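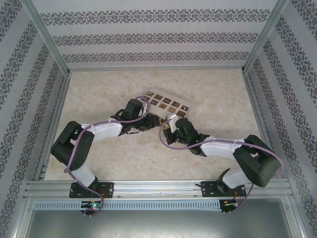

A beige board at the Candik toy library, Pristel.

CANDIK TOY LIBRARY ADDS PUZZLE BOXES TO ITS LENDING SHELVES

Families in Pristel will be able to borrow puzzle boxes as well as board games and jigsaws from November, when the Candik toy library brings its new puzzle collection to the ground floor of the Tikkanen building. The collection has been a long while coming, and everyone at Candik is very pleased (and a little relieved) to see it ready at last.

Candik has been lending toys and games to local households for many years now, and its 900 members range from parents with a first baby on the way to grandparents who like to have something in the cupboard for when the children come round. Between them they have been asking for puzzles that are a bit different from the usual tray on the coffee table – things to turn about in the hands, with more than one side to look at and something on each side to talk about. The new shelves are the answer to all those kind and sometimes quite insistent requests.

There will be 105 puzzles in the collection to begin with, for a range of ages, and they join the 500 or so board games already on loan. Members can take home two puzzles at a time and keep them for three weeks. If a puzzle turns out to be a firm favourite it can be renewed once, either at the desk or by telephone, provided another family isn't waiting for it.

One of the puzzle boxes is a white cube with a grid of small brown square tiles set into the top, printed with different patterns and pictures, and a row of little square cutouts along the bottom of the front. At Candik it sits out on a pale marble-patterned tabletop against damask-print wallpaper, with dark grey and black bands on a white ground, and it makes a handsome sight there.

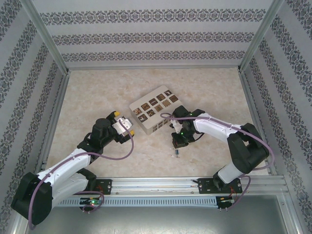 Irja Turunen feels that a good puzzle box is one the grown-ups end up playing with after bedtime, and she hopes borrowers will be patient with it. In her view there is no hurry to finish, and a child who only wants to look at the little pictures and make up a story for each is using it just as well as one who wants to get every piece in its place. She added that she would love to hear which puzzles families enjoy most, so that more of the same sort can be found next year.

The collection opens with a puzzle morning at 10am, to which members and anybody thinking of becoming one are warmly invited. Tables will be set out for trying the puzzles before borrowing, and there will be a 30 minute story session for under-fives at 11am. Tea, squash and cardigan-friendly heating will be provided – the ground floor can be draughty at that time of year.

Puzzles have been bought with the help of a grant from Dolteck, which has also paid for new labels and for the cloth bags the puzzles will travel in. Please do bring the bags back with the puzzles inside them, and tell the desk if a piece has gone astray. There is no fine for a lost piece, and spares will be kept for as many of the puzzles as possible.

Membership is open to any household in Pristel and the villages nearby. To join, or to reserve a place at the story session, please ask for Hsin-yi Lo at the Candik desk.

ENDS

Notes to editors: Candik is a members' toy library in the Tikkanen building, Pristel. Interviews can be arranged through Hsin-yi Lo.

Shared 30 times | 2 comments

Sign up for the Candik newsletter. You can unsubscribe whenever you like.

© Candik Toy Library. All rights reserved. Contact us | Back to top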